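Blue walls, marble floor, one yellow screwdriver

Posted Wednesday, November 4, 2020

For anyone new, this is the page for the little blue booth at Undeck, the one with the flowers all over the walls. I drew the flowers. I also picked the floor, and I've had more email about that floor than about anything else I've done (some of it even nice).

The flower print is called Keruseck in my files and the floor is Plorano, and if you write to me about either one please use the names, because "the blue one" describes half of what I own.

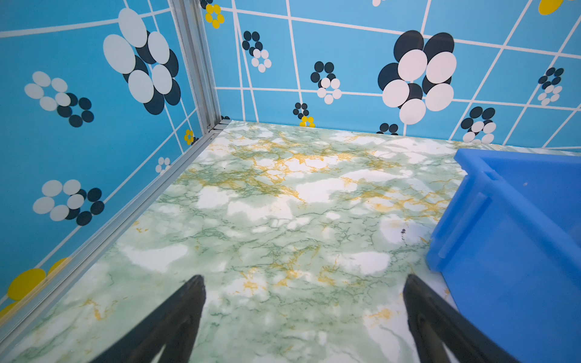
I wanted a floor with a bit of everything in it. Plain white marble looked like a bathroom to me, so I kept going until there was pale mint in there, and darker green veins, and then the mustard, which I went back and forth on for weeks. A friend told me it looked like spilled curry. I left it in. It picks up the yellow in the flowers, and I think the walls would feel a bit chilly without it.

Drawing the flowers was the easy part. They're only ovals, one laid over another and turned a little each time, with a dark set tucked in behind the light set so they seem to sit up off the blue. I did the first batch at the kitchen table with a cardboard template and a pencil, then coloured them on the computer. Some white, fewer yellow. I tried a red one and it took over the whole wall, so out it went.

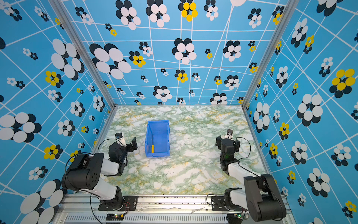

The white lines came last. My first go was a proper square grid and it looked like graph paper, so I tilted everything until no two boxes matched. Getting the slanted lines to behave from one panel to the next cost me two weekends and a fair bit of grumbling. I had a big bloom planned for every panel at one point too, and then I got cold feet and mixed the sizes up, from great whoppers down to tiny ones you could cover with a fingertip. I like the tiny ones best. Kids find those first.

Colour matching is a funny business. The blue I chose on my screen and the blue that came back from the printer were cousins at best, and I had to decide whether to send it all back or learn to love it. I learned to love it – mostly because of the postage.
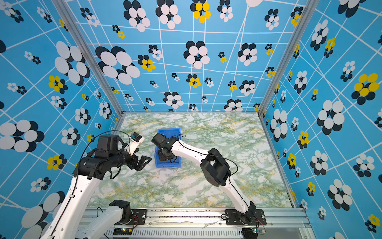
Small blue bin on the marble floor, flowers on the walls all round.

I've grown very fond of that bin. Royal blue against sky blue shouldn't work as well as it does, and I'd have gone for white or grey if I'd been left to choose from a catalogue. It's a good plain shape for small tools and odds and ends, and I'm a believer in keeping those in something shallow. Deep tubs are where my good scissors go to disappear. I've got a Mulder tub at home, 30 litres, and I couldn't tell you what's in the bottom third of it.

Speaking of tools, I do like a see-through yellow handle. My granddad had a drawer full of screwdrivers like that, all fluted and scuffed and smelling of the shed, and I'd hold them up to the window when I was meant to be sweeping. 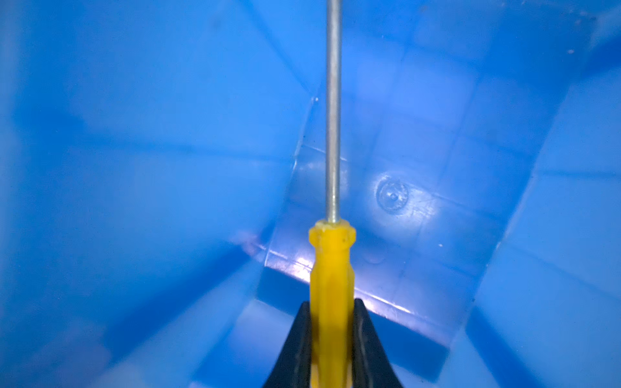 Yellow on blue again, you'll notice I have a theme going. If I ever do a second version of Keruseck I'd like to get that warm, glowy yellow into the petals, a bit more orange in the shadows and a bit less lemon overall. I've started on some swatches and I'm up to number 5, which is close but too much like custard.

The full-size flower sheet is filed as 3352 if you're after it for your own walls, just put the number in the subject line when you write. Floor samples are all gone for now, sorry! I'll cut some more once the new roll turns up.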